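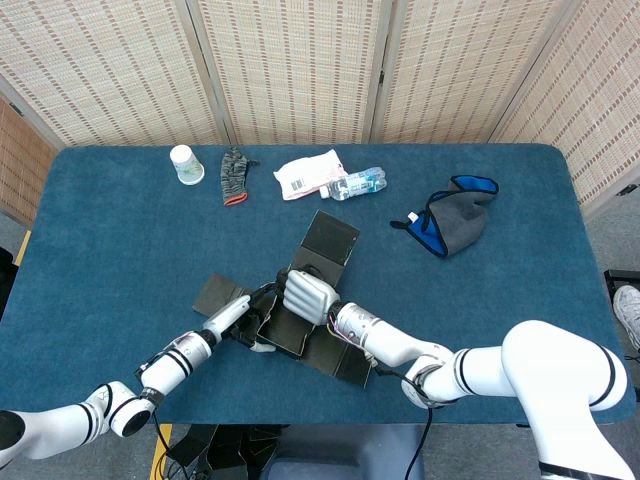 Two arms, one flattened box: gripper under the flap, closed hand holding down the middle.

Print this page | E-mail this to a friend

How to set up a two-armed table job so that other people can trust it

I get asked for my checklist a lot, usually by somebody who has just got a pair of arms moving for the first time and is (quite rightly) thrilled and also a bit nervous. So I've finally typed it up. It's for bench work with soft or floppy stuff: cardboard, pouches, gloves, wrappers. If you're bolting engines together you want a different page, and probably a different author!

I'll use cardboard for most of this, as it's what I know best. A box that's been folded and unfolded a lot goes soft along the creases, and a soft crease won't behave like a fresh one. Keep a few of each and write down which sort you used.

1. Mark the floor first

Do this before you power anything up. Tape goes on the floor along the edge of the table, in a colour you can't miss. We use yellow. Our rule at Drastness is that feet stay outside the tape while the arms are live, and that includes the person running the job. Callum Sedgwick wanted it painted on instead, but tape lets you shift the table, and we shift ours constantly.

Measure your own reach for this, please. Stretch each arm out as far as it will go, with whatever is fitted on the end, and work from that. A hand and a gripper are different lengths, so if you've got one of each (as we have) the two sides won't match. Go with the longer one all round.

2. Sort out the table top

I like felt. It stops flat things skating about when they're pressed, and it's kinder than a bare top when a finger comes down harder than you meant. Pick a plain colour that's nothing like your workpiece. Dark cardboard on blue is lovely and clear, dark cardboard on black is a misery.

Then put a plain-ish screen behind the table if people walk past at the back. Patterned is fine as long as it stays still.

3. Park the other objects

Anything you aren't working on goes in a row along the back. I leave a gap between things if I can, and I don't mind if a cup is upside down or a bottle is on its side, so long as I've noted it. A bottle lying down can roll, so look at it again before each go. Caps on, always.

Clifford Kowalchuk clears his table completely between jobs and we've argued about it for years. I think a bit of ordinary clutter at the back is good practice, he thinks it's asking for trouble. Try both.

4. Give each arm one job

This is the bit I'd underline. Before you start, say out loud what each side is for. One holds, the other lifts. With a box, I bring the closed hand down on the middle panel and slide the gripper under the flap. Closed matters: open fingers on card tend to catch an edge and drag it.

Agree which side lets go first, too. Ours is always the lifting side, and the holding hand stays put until the flap is free. Swap roles only when both arms are back at rest. I know it's slow. I used to swap on the fly and I tore a lot of cardboard.

5. Look at your cables

Cables hang, and hanging things snag. Move each arm by hand (power off!) through the whole job and watch where the cable goes. You want enough slack for the furthest reach and not so much that it sweeps across the table. Thin wires at the wrist of a hand need their own check, as they take all the bending. I look at mine at the start of the day and again after lunch.

6. Stop rules

Write them on a card and stick it where everyone can read it. Mine are:

Stop if a foot or hand crosses the tape.
Stop if anything leaves the table.
Stop if a cable goes tight.
Stop if you're not sure.

Whoever spots it calls it, new starter or not, and the person at the controls stops first and asks afterwards.

7. Keep a log

One line per go: what was on the table, which arm did what, how it ended. Mine reached 1,247 lines in December and I've gone back to it more times than I'd have guessed. Log the bad ones in the same ink as the good ones. Out of my first 100 box goes I called 73 clean, and the useful reading was in the rest.

If you only have time for a couple of these before your next session, do the tape and the stop card. The felt can wait until you've found a colour you like.

Print this page | E-mail this to a friend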